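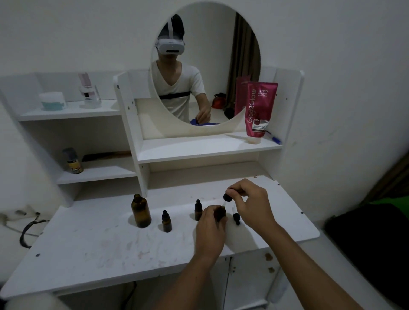 Mixed up my dropper caps and now there's oil all over my white vanity, help!

Posted by pinkshelf87 on December 3, 2021

Hi all! I keep my face and hair oils in amber glass dropper bottles on my vanity (one big tall one and the rest small) and I've managed to get the droppers muddled. I had more than one open at the same time, I know, I know. Now one cap goes crooked when I screw it down and another one spins forever and never gets tight. They're all black and they all look the same to me! Is there a trick to sorting them out? And can I save the oil if the wrong dropper went in for a second?

Second thing. The desktop is white and it has reddish smudges that won't wipe off with a damp cloth, plus brown stains along the front edge. It's a Skavia desk, four years old, painted I think. Would love to not ruin it.

mossandmint

Been there! Empty your hands, put every bottle in a row and start with the longest glass tube. It should stop a little short of the bottom of its own bottle. If it hits the glass, the cap will never seat right. Then turn each cap backward until you feel a tiny click and only then screw it on. If it still spins, the thread is a different size and you've got the wrong partner.

As for the oil, I'd keep it if both bottles were plain oils. If one of them was a serum with water in it I'd toss it, they go funny. Then put a dot of nail polish on each cap and the same color on its bottle. I did mine in July and haven't mixed them up again.

drawerful_172

magic eraser

tallcupboard

Careful with the eraser on paint, it took the shine off mine and now there's a dull patch shaped like a potato. Try a drop of dish soap in warm water first and leave the cloth sitting on the spot for a few minutes. If the red is lip tint or something like that, a little micellar water on a cotton pad works pretty well, but test it on the back edge. The brown along the front might be in the paint by now. I ended up putting a tray under my bottles and calling it done.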